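Preguntas frecuentes sobre el cuidado y el préstamo de las piezas de madera

Servicio de Menaje y Mesa. Residencia y Centro de Encuentros Leitão

La presente página reúne las consultas que el Servicio recibe con mayor frecuencia acerca de los cuencos, bandejas y tablas de madera que el centro pone a disposición de residentes, grupos y entidades usuarias. Su contenido completa el reglamento de uso de las cocinas y no lo sustituye. La última revisión se realizó en junio.

¿Quién puede utilizar las piezas de madera?

Pueden utilizarlas todas las personas alojadas en los edificios Parnside y Brunside, así como los grupos que tengan reservada una de las salas con cocina. Las visitas de un solo día deberán solicitarlas a través de la persona responsable de su grupo.

¿Es necesario reservarlas con antelación?

Las tablas de cortar y los cuencos pequeños se encuentran en las cocinas y no requieren reserva. Las fuentes, las bandejas y los cuencos de servicio se guardan en el almacén de menaje y deben solicitarse con 2 días de antelación. Cada solicitud admite un máximo de 25 piezas. Para cantidades superiores, diríjase por escrito a Bożena Kwiatkowski, responsable del almacén.

¿Cómo debe lavarse una pieza de madera?

A mano, con agua templada, una pequeña cantidad de jabón neutro y una esponja no abrasiva. El lavado ha de hacerse por ambas caras, aunque solo se haya utilizado una, ya que la madera que se moja de manera desigual tiende a combarse. Se ruega no dejar las piezas en remojo ni apiladas dentro del fregadero con el resto de la vajilla.

¿Pueden introducirse en el lavavajillas?

No. Tampoco en el horno, en el microondas ni en el congelador. La prohibición se extiende a los utensilios pequeños, como cucharas y espátulas.

¿Cómo se secan?

Primero con un paño limpio y después al aire. Los cuencos se colocan inclinados o boca abajo sobre una rejilla; las tablas, de canto y separadas entre sí. No deben acercarse a radiadores ni a placas de cocción, y conviene evitar que permanezcan al sol detrás de un cristal.

¿Qué aceite se emplea y con qué frecuencia?

El Servicio emplea aceite mineral de uso alimentario. No se autoriza el aceite de oliva ni el de girasol, que se enrancian y dejan un olor difícil de eliminar. Las piezas de uso diario se tratan una vez al mes; las de servicio, cada vez que regresan de un préstamo largo. La aplicación corresponde al personal del almacén, si bien los residentes que lo deseen pueden aprender a realizarla en el taller de mantenimiento que se imparte los domingos.

¿Por qué se insiste tanto en los bordes?

El canto de un cuenco o de una bandeja curva es la zona donde la fibra queda más expuesta. Absorbe el agua con mayor rapidez que la superficie interior, recibe los golpes del apilado y suele ser el lugar donde aparecen las primeras fisuras. Al aceitar una pieza debe comenzarse por el canto, esperar unos minutos y repetir la aplicación si el aceite ha desaparecido por completo.

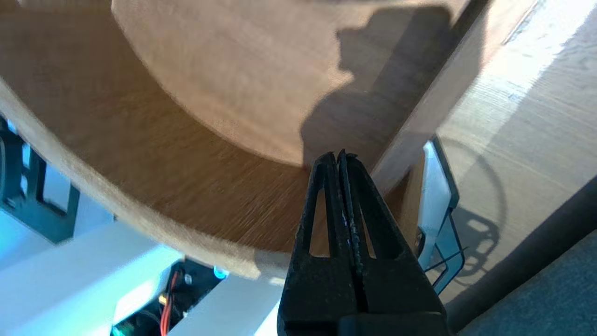
En las tablas rectas el criterio es el mismo, con una precaución añadida para las testas, es decir, los dos extremos en los que la fibra aparece cortada de través. Una testa seca se reconoce por su tono más apagado y por un tacto áspero. Si al pasar el dedo se aprecia una grieta, por pequeña que sea, la tabla debe entregarse en el almacén y no volver a utilizarse hasta que haya sido revisada.

¿Es normal que piezas iguales presenten tonos distintos?

Sí. La veta, la exposición a la luz y los sucesivos tratamientos modifican el color. Una diferencia de tono entre el interior y el canto no constituye un defecto ni es motivo de sustitución. Sí deben comunicarse las manchas oscuras que persistan después del secado, en especial si la madera cede al presionarla.

¿Cómo se eliminan los olores y las manchas?

Para los olores de ajo, cebolla o pescado se espolvorea sal gruesa, se frota con medio limón y se aclara de inmediato. Las manchas de remolacha, cúrcuma o vino suelen atenuarse con el mismo procedimiento, aunque no siempre desaparecen. Se ruega no utilizar lejía. El lijado queda reservado al taller, a cargo de Zbigniew Stępień.

¿Pueden cortarse alimentos sobre las bandejas y en los cuencos?

No. Los cortes en una superficie curva son difíciles de limpiar y obligan a rebajar la pieza entera. Para cortar están las tablas, que en las cocinas se distinguen por un cordel: rojo para carne y pescado, verde para verduras, sin cordel para pan.

¿Sobre qué superficies deben apoyarse?

Sobre cualquier mesa limpia y seca. Las mesas de madera de los comedores se tratan con cera, de modo que ha de comprobarse que la base de la pieza no esté húmeda antes de dejarla, pues el cerco resultante se marca en pocas horas.

¿Qué ocurre si una pieza se rompe o se pierde?

Debe comunicarse en la recepción de Parnside, donde se cumplimentará un parte breve. El desgaste ordinario no genera cargo alguno. La pérdida o la rotura por uso indebido se descuentan de la fianza. Agradecemos que se entreguen también los fragmentos, puesto que algunas roturas limpias admiten encolado.

¿En qué horario se recogen y se devuelven los préstamos?

De 9:00 a 13:00, todos los días salvo el domingo. Las piezas deben devolverse lavadas y completamente secas. El almacén podrá rechazar las que lleguen húmedas.

¿Se aceptan donaciones?

Sí, siempre que se trate de madera maciza sin barniz ni pintura en las zonas de contacto con alimentos. La mayor parte de las fuentes grandes procede de la donación del taller Oren. Los ofrecimientos se dirigen a Stanisława Walczak, en la secretaría del centro, que indicará el modo de entrega.

¿A quién puedo consultar una duda que no figure en esta página?

Al Servicio de Menaje y Mesa, en la planta baja de Brunside, o mediante el formulario general del centro, indicando en el asunto «Piezas de madera». Las consultas se responden en un plazo máximo de 5 días laborables.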